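Clindunside shared kitchen, October walk-through
Checklist with my comments, second floor, counter side first

I did this one at 7:40 in the morning with a coffee in my other hand, so forgive the handwriting on the paper copy (Reinhold has typed it up as best he could, and I've added back the bits he couldn't read!). Same sheet as last time, same order, with OK, FIX or WATCH next to each line.

1. Outlets and cords
WATCH. Both wall outlets tested fine and the reset buttons click the way they should. My gripe is still kettle cords running along the counter where people chop things. Please push the slack back toward the wall when you're done pouring, and keep the base away from the sink end. I'd love a shorter cord but the shop on Kirska Street wanted 38 dollars for one, and no, we're not doing that.

2. Sink and drain
OK. Drains fast, no smell. The sponge was disgusting so I threw it out and put a new one in the dish.

3. Fridge
FIX. Thermometer on the middle shelf says 38, fine, but the door seal is coming loose at the bottom corner. I pressed it back in and it popped straight out again while I was writing this. Asset tag is 2405 if you're the one calling Wernham about it. Also there's a yogurt in the door that I'm not going to discuss.

4. Smoke alarm and extinguisher
OK. Alarm is loud, sorry to everybody in 282 who was on a call. The extinguisher needle is in the green and the pin is in place. Somebody hung a tote bag on it, which I moved to the coat hooks.

5. Counter surface
WATCH. The wood needs oil before winter, you can feel it getting rough near the front. No deep cuts, no black spots. Wipe up standing water, please, and that includes the little ring your glass leaves!

6. Dry food and lids
WATCH, and it's the one I get most messages about. We had ants in the summer and I don't want them back, so anything dry goes in a container with a lid that shuts. I check that the lid fits the bowl it's with, that the tab snaps, and that the vent button sits down flat. Cereal is the worst for this, people pour out a bowl, get called away and leave it open all morning. 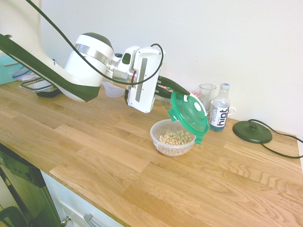 Tarek Mansour: can we please add "throw out the lid if the tab is cracked" to number 6? I've closed the same one three times this week and it pops up the second I let go. I taped it yesterday but tape on a food lid is gross.

Good point, added. If the tab is cracked the lid goes in recycling, and the bowl can stay as a mixing bowl. There's a bag of spare lids from the Bhuiyan order in the lower cabinet, so try those first, I think most of the round ones fit.

7. Mugs, glasses, bottles
OK. No chips that I found. Drinking glasses are better off at the back by the wall, where elbows don't reach. If a water bottle is yours, finish it or take it home with you.

8. Floor
FIX. The mat by the door curls up at one end and I caught my toe on it (coffee survived, barely). I've flipped it over for now, but it needs replacing.

Open from last time: cabinet hinge on the left, still squeaky, still holding. Edeltraud has the screwdriver.

Next walk-through is in 13 weeks. Notes for me can go on the clipboard by the fridge.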